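How to Paint a Ceiling Black and Hang Long Strip Lights Under It
Posted by Josée Chisholm on July 29, 2018

I have been asked so many times for a proper write-up of the black ceiling and the long lights that I finally sat down with a pot of tea to do it. It's a friendly sort of job, a bit hard on the neck, and if you can paint a fence you can do the painting part. The wiring is another matter and I'll come to that.

What you'll need
Flat black ceiling paint (we used Odovik, but any truly flat one will do)
Gray primer
A long roller pole and a thick-nap roller
Drop cloths, more than you think
A chalk line in white or yellow
A tape measure and a helper to hold the other end
Linear LED fixtures with a white diffuser, and the mounting clips that go with them
Goggles and an old hat

Step 1. Measure the room and draw it
Get the length and the width, multiply them, and write the number at the top of a sheet of graph paper. Our room came out at 484 square feet, a nice even 22 by 22. Mark the pillars, the doors, and anything that hangs down, such as sprinkler heads, which must never be painted. Then pencil in your lights as plain lines. Do this part slowly! I went through a whole eraser, and I was glad of it later when Ayman came with his ladder and wanted to know exactly where everything went.

Step 2. Clean and prime
Dust first, with a dry mop or a shop vacuum and its brush. Old ceilings hold a surprising amount of fluff, and black paint over fluff looks like a bad sweater. Prime in gray. White primer will grin through at every missed spot and you'll be up there for a third coat. Cover the sprinkler heads with little bags while you work, and take them off the minute you're done.

Step 3. Paint it flat
Roll the first coat in one direction and the second across it. Keep a wet edge, and don't stop in the middle for lunch (I did, and I can still find the place). Flat paint matters more than the brand. Anything with a sheen will pick up a bright smear beside each fixture. Let it dry overnight before you lean anything against it.

Step 4. Snap your lines
Choose one wall to measure from and stick with it. Ceilings are hardly ever square, so if you measure half the lines from one side and half from the other they'll wander. Snap the chalk lightly and brush it off when the fixtures are up. 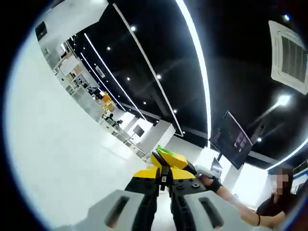
Step 5. Decide which way the lights should run
A run of lights pulls your eye along with it, so I like to send mine down the length of a space, toward whatever you'd like people to look at. Even in a square room it helps to pick one direction. Thin white strips on a black ceiling are about as strong a line as you can draw in a room, and when several of them head for the far end side by side, as they do in the photo, the whole place seems to stretch. You'll notice that it's easy to follow each one with your eye, and any wobble would show just as easily. The pillar in the distance is white, and I'd happily copy that, too. A pale upright gives a dark ceiling something to rest on.

Step 6. Hang and connect
Clips go up first, every one of them, then the fixtures. Have one person at each end of the long ones. Turn the power off at the breaker, and please let a licensed electrician make the connections. Maysoun Khasawneh did ours and moved one of my lines six inches to clear a pipe I had missed. Ask for a dimmer while they're there. At full brightness the strips can feel sharp over a desk, and we keep ours turned down in the evening.

Keep a labeled jar of the leftover paint for touch-ups around the clips.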